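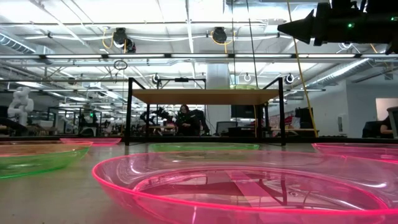

3.2 Bowls, table and shelf

We chose bowls for the setting-out task after a long spell of trying other things, and we are glad we did, for a bowl is something every household has and every person has an opinion about. Ours are translucent plastic in two colors, pink and green, and they were bought in one batch from Varno so that differences in wear would be small at the start. Figure 4 shows the pieces scattered over the gray tabletop, three pink and two green, with the small wooden shelf standing over one of the green ones on its black metal frame.

The shelf deserves a few words of its own. In the Clonness kitchens we visited during November, bowls very often lived on a low plank above the counter, and whatever was put down beneath it tended to stay there and be forgotten until somebody went looking. We wanted that same small nuisance in our layout, so a bowl under the shelf is a permitted starting position and is scored like any other.

Translucent plastic brings its own pleasures and troubles. The rims catch the ceiling lights and glow very brightly, while a bowl seen nearly edge-on from a low viewpoint shrinks to a thin colored oval, and our raters sometimes needed a second look before they were happy with their notes. We kept the color names as plain as we could (pink, green) and asked raters to leave shade out of it altogether, after the pilot produced a lively but unhelpful quarrel over "lime."

Layouts were drawn from a set of 700, prepared in advance with the Ultingate planning sheets, and each session used 20 of them with a pause of 10 minutes at the halfway point. A layout was counted as tidy when all bowls of one color had been brought together, nested or side by side, and no rim reached past the edge of the table. Seven layouts were later dropped for clerical errors in the sheets, and these are listed in the appendix.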